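Okerby Facilities Desk
Ticket 256: Galanz microwave, door and scuffed label
Opened by: Ratih Nair
Assigned to: Zbigniew Sowa
Priority: Low (changed to High by requester, changed back)

Ratih Nair, 10/09/2022
The door needs two tries to latch. Shut it gently and it comes back at you, shut it firmly and Floarea looks up from her desk. Also, the label by the top of the control panel is rubbed away, so I can't give you the model number your form insists on. I have entered "silver."

Zbigniew Sowa
Silver is not in the dropdown, but I admire the effort. Please try the following:
1. Unplug it.
2. Open the door all the way and look at the two hooks on its inner edge. Wipe them.
3. Wipe the two slots they go into.
4. Close it and tell me if there's a click.
Please attach pictures with the door open and shut. The last ticket came with a drawing.

Ratih Nair
Attached. It's on the marble-look top, where it has always lived.

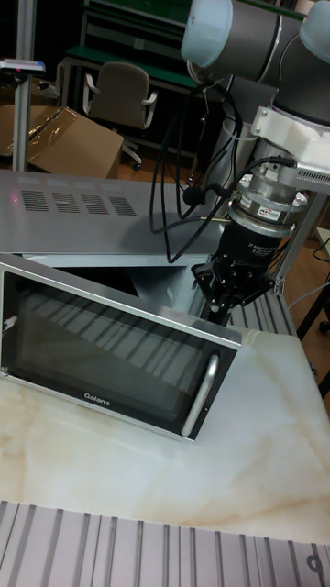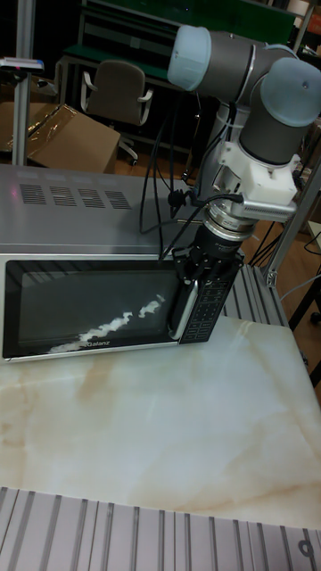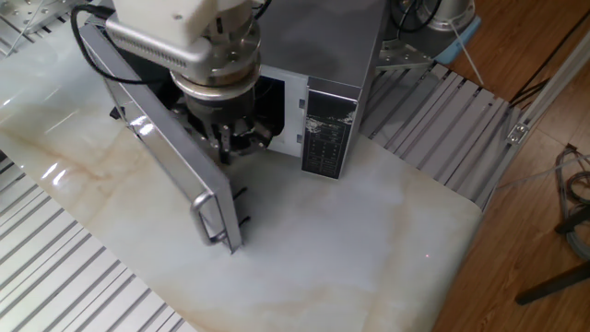
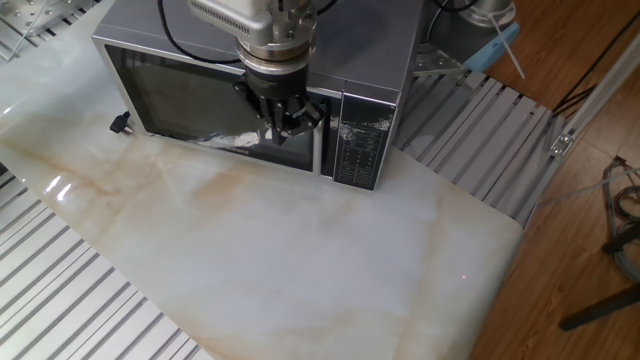 Attachments 1-4: the Galanz microwave, door open in 1 and 3.

Zbigniew Sowa
Thank you. Both hooks show in 3, so we can rule out my first theory, a missing hook. My second theory is soup.

Ratih Nair
Wiped. It was soup - or had been, in August. Clicks on the first try now, 28 times out of 28. Floarea asked me to stop at 28.

Zbigniew Sowa
Good. The label I can't fix. I asked Beststead for a replacement and they wanted the model number, which they say is on the label. Try the back of the cabinet when you next move it.

Status: Door resolved. Label pending.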